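4.2 Reading fuel trim over a cheap adapter

We were keen to see how far an ordinary plug-in adapter could be pushed before the readings stopped being useful, and the answer pleased us a great deal. The Workis logger sits in the diagnostic socket under the dashboard, asks the engine controller for a short list of values and passes them to a phone. Leclerc's earlier bench trials had suggested that asking for too many values at once would slow everything down, so we began with a short list (engine speed, coolant temperature, short-term and long-term fuel trim) and added to it one value at a time.

The Lidbridge loop was driven 29 times in September by the same driver, Zachary Nguyen, in the same hatchback and with the same tyres. It has a long hill, two roundabouts and a stretch of dual carriageway, which gave us nearly every kind of load we wanted in a single outing! We kept 142 recordings in all, as each lap was split at fixed points on the road and the pieces with a dropped connection were thrown away.

Two things stood out. The first was how steady the long-term trim stayed once the engine had warmed up, even on laps where the driver was asked to be heavy-footed. The second was the delay. With four values on the list, the gap between a request and its reply had a median of 29 ms, and adding a fifth made hardly any difference. Past eight values the gap grew quickly — 200 ms on the worst laps — and quick changes on the hill were smeared out or missed. Anyone wanting to watch a gear change as it happens should keep the list short.

We then repeated the work with the Desjardins adapter, which talks to the car in the same way but stores its readings on the device and sends them in batches. It lost far fewer of them (436 gaps against several thousand), although the phone display lagged badly enough that our driver stopped looking at it. For a log to be studied later this is a lovely little unit, and we have used it ever since for the Prernitz van. Figure 5 belongs with this section.

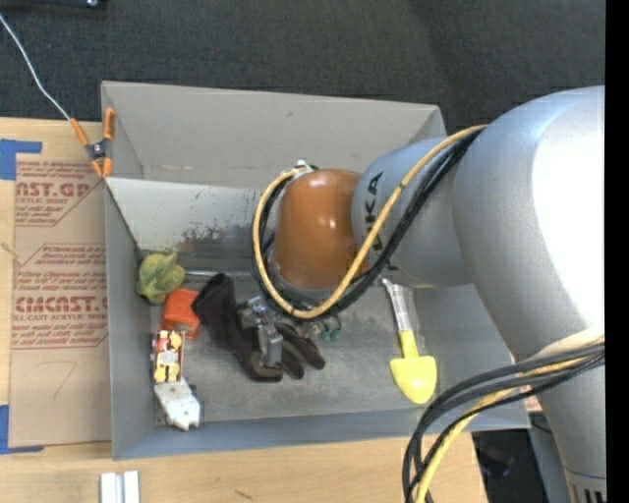
Figure 5. KUKA arm over an open grey bin.

The van is a harder case. Its controller answers some requests only when the ignition has been on for a while, so the first part of each journey is missing from the log, and we are still working out whether a slower opening request would bring it back.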